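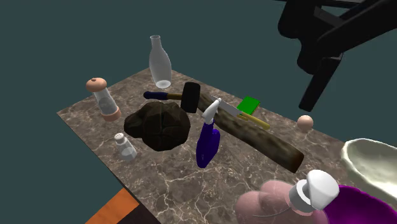 From: Cheng-en Cheng
To: gradine-users
Date: Jun 19, 2026
Subject: Re: Password resets I didn't ask for

Szu-yu Tam wrote:

> I got three password reset emails from Gestoto overnight and I did
> not request any of them. This morning my recovery address had been
> changed to one I don't recognize. I still have access because I was
> logged in on my laptop. Two other people in my office had the same
> thing happen. Is this related to the notice that went out last
> October? And is it safe to keep using the list archive, which has
> the same login?

Szu-yu, thanks for writing quickly. I'll answer the archive question first. The list archive moved off the Gestoto login in March, so a stolen Gestoto password won't open it unless you picked the same password again. If you did, change it on the archive too.

On the rest, I spoke with Ka-ming Kuo, who handles accounts at Valtumham, and looked through the login records for our group. What we know so far:

Someone tried 1,402 of our addresses over two nights. The attempts came from 29 different networks, so the usual block for too many tries from one place never kicked in. In 80 cases the password was right on the first try. That points to a list of passwords taken from another site. We have not found any sign that Gestoto's own password file was copied.

Of those 80 accounts, most had the second step turned on and the login stopped there. The others were opened. In each opened account the recovery address was changed first, and then the mail was searched. The search terms we can see in the log are "invoice", "wire", "passport" and "photos".

The October notice was a separate matter. That one was a fake login page sent to people on the Brynjólfsdóttir project, and the page was taken down the same week.

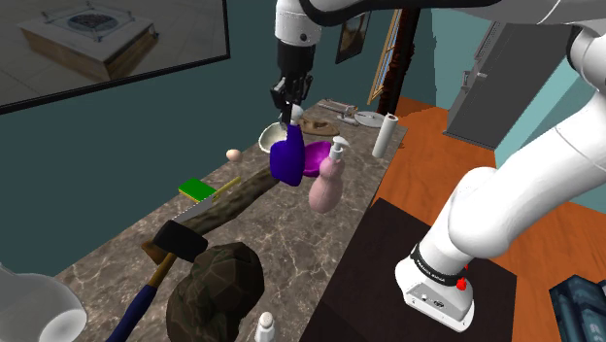

Robot arm holding a dark bottle over the counter, simulated view.

If your recovery address was changed, do the following in this order:

1. From a device that is still logged in, go to Account, then Recovery, and put your own address back.
2. Change the password. Use one you have not used anywhere else. The field takes up to 255 characters.
3. Choose "Sign out everywhere". Changing the password does not do this for you.
4. Look at your mail filters. In two accounts a rule had been added that forwarded anything with "bank" in the subject line and then deleted the copy.
5. Turn on the second step if it was off.

If you are already locked out, do not use the link in the reset email. Write to Ka-ming from another address and include a phone number. He will call you back.

Please don't delete the reset emails. Tsz-kin Tseng is collecting them with full headers, and forwarding them as attachments keeps the headers in place. Plain forwarding drops most of them.

Kai-wen Tsang asked off list whether we are reporting this to the police. Yes. Valtumham filed a report yesterday and I gave them our part of the log. I don't have a case number yet. I'll post it when I do, so that anyone who lost money or private files can refer to it in their own report.

Szu-yu, can you send me the names of the two people in your office? I have one address from your building among the opened accounts, and it isn't yours.

Cheng-en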